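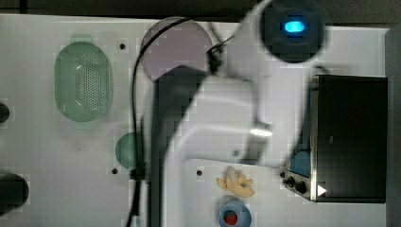

Oval colander or round one for a small kitchen?

Posted by Drumstead, 12th October

I'm finally replacing my kitchen odds and ends and having way too much fun with it! I've fallen for pastel stuff: a pale green oval colander with lots of little holes and a tab handle at one end, a flat lavender plate, a small teal-green dish. All of it lives on a white table, and the colors look so cheerful together. My worry is the colander. Does an oval one drain as well as a round one? I cook pasta for 2 most nights and wash a lot of berries. My sink is narrow, if that matters.

Hekach
8 helpful votes

Oval, oval, oval! I switched in January and I love it. In a narrow sink you can turn it lengthwise and still have room for your hands on either side (my old round one blocked the whole thing). Draining is about the holes, and a close grid of small ones is great for rice and berries, nothing slips through. Pasta takes a few seconds longer, so give it a shake. One thing to check before you pour: with a single tab handle you have only one good place to grab, so set it down in the sink first and pour with both hands on the pot. Rinse it right after starchy stuff or you'll be poking at those holes with a toothbrush. Have fun with the colors, lavender and pale green is such a happy combination!

Prendden

Round ones stack better. I have 5 bowls and they all nest.

Hämäläinen

I have both and reach for the oval one every day! It fits salad leaves nicely too. Put a plate under it when you bring berries to the table, and look at the plate size first: my oval hangs over the ends of a small plate and drips on everything. If it's plastic, read the label on the bottom before you pour boiling water in. Mine says top rack only for the dishwasher and it has kept its shape fine.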